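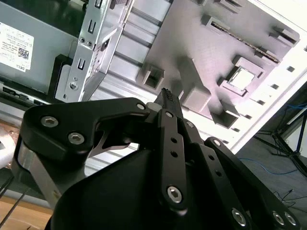

Attachment 1. Wrist view, gripper reaching into the open case.

Totado Support — Hand Teaching and Remote Control
Subject: Fingers open slightly during playback of processor task, recording looks fine
Status: Closed, fix confirmed
Opened by: Yee-man Hsieh
Site: Tsang repair lab, bench cell
Month: August
Product: Totado Recorder with Loveo hand controller
Severity: Work stopped on one task, other tasks not affected

Problem as reported

We are teaching the arm to carry a desktop processor to its socket and set it down. The operator drives the arm from the Loveo controller and the recorder saves arm position, finger position and wrist video. 98 demonstrations were saved for this task. On direct playback of a saved demonstration, with no trained policy involved, the fingers relax by a small amount shortly after the lift. The processor tilts in the grip. In 35 of the saved demonstrations playback ends with the part dropped before it reaches the socket. In the rest it arrives crooked or gets there by luck.

The same demonstrations were good when the operator was driving. The operator placed the part and the video shows it placed.

Expected: playback holds the same grip as the live session.
Seen: playback holds a looser grip than the live session.

Already tried by us before opening this ticket:
Restarted the recorder and the arm controller.
Homed the fingers again.
Swapped the finger pads for a new Lastico set. No change.
Played back at half speed. The drop comes later in the run but at the same point in the path.
Moved the case on the bench and recorded a fresh demonstration. Same result.

Reply from support

Please send the following for one good live run and its playback:
the raw log from the hand controller
the command log from the recorder
the measured finger position from the arm side
a wrist still from the approach over the socket

Please also state whether the recorder is saving commanded or measured finger position. The setting is on the Sources tab, under Gripper. It can be set separately from the arm.

Reply from Yee-man Hsieh, 10:40

Logs uploaded. The arm source is set to measured. The gripper source is also set to measured. We did not choose that on purpose for the gripper. The profile was copied from a drawer-opening task where it never mattered.

Still from the approach is below. 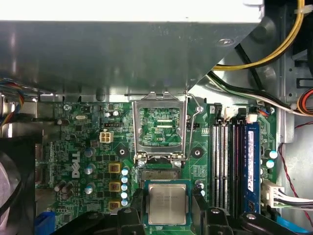
Attachment 2. Processor between the fingers, load plate open.

The path over the board does not seem to be the problem. I laid the arm track from playback over the live track and they match to within what I can see on the plot. Only the finger channel differs.

Reply from support

Thank you. The logs explain it.

During live control the operator closes the trigger further than the fingers can travel. The fingers stop against the sides of the part, and the gap between where they were told to go and where they stopped is what produces the squeeze. The recorder, set to measured, saves only where they stopped. On playback the fingers are told to go exactly to the width of the part. They get there and push with almost nothing. A drawer handle forgives this. A thin part held by its edges does not.

Your finger trace is flat from contact to release. The trigger trace from the hand controller keeps moving past contact in every run we opened. The squeeze was there in the live session and was not saved with the finger channel.

Steps:
1. On the Sources tab, set Gripper to commanded. Leave Arm on measured.
2. Save this as a new profile. Do not overwrite the drawer profile.
3. Record one short run: pick up, hold still over the case, put back down.
4. Play it back and compare the finger motor current for both runs.

Do not delete the existing demonstrations. The raw controller log is stored beside each one, so the commanded finger channel can be rebuilt from the trigger data.

Reply from Yee-man Hsieh, 14:15

Done with a scrap processor. Current during the hold now matches between live and playback. Played it back until I was tired of watching and the part stayed level.

Two questions.

First, the rebuild. Is there a tool or do I write it?

Second, our operators do not all squeeze alike. With commanded values one of them runs the trigger to the end stop every time. I would prefer that not be played back into a board.

Reply from support

Rebuild: there is a tool. Open the Maintenance menu, choose Rebuild Channel, pick Gripper, and select raw controller log as the source. It writes a new copy and leaves the old file in place. Check a few by playback before you train on the set. If the controller was zeroed between sessions, run each session as its own batch. The tool reads the zero once at the start of a batch and will apply it to everything that follows.

Squeeze limit: set Max Close Effort in the profile. It applies both while driving and on playback, so the operator feels the same limit that gets saved. Start low and raise it until the hold is steady. Rebuilt files keep the old trigger values, but playback will still clip them to the limit.

One note on the approach. Several runs pause with the part above the socket while the operator checks alignment. Keep those pauses if they are real checks. Trim them if the operator was only waiting for the video to catch up, or the trained policy may learn to stall there.

Reply from Yee-man Hsieh

Rebuild finished. The controller had been zeroed between 2 of the sessions, and the first batch came out with the fingers never fully opening. Ran them separately and that went away.

Limit is set. The operator who squeezes hard has noticed and does not like it.

I went through the pauses. Most were video delay. Trimmed those and left the others alone. Playback of the rebuilt runs holds the part all the way to the socket in every one I checked, including runs that used to drop it.

One request: please show a warning when a profile with gripper set to measured is used for a new task. The setting is easy to carry over without seeing it.

Reply from support

Request passed to the recorder team. No release is promised. Until then, the active source for each channel is printed in the first lines of the session log.

Resolution: gripper channel recorded from measured position; changed to commanded, existing demonstrations rebuilt from raw controller logs, close effort limited in profile.
Closed by requester.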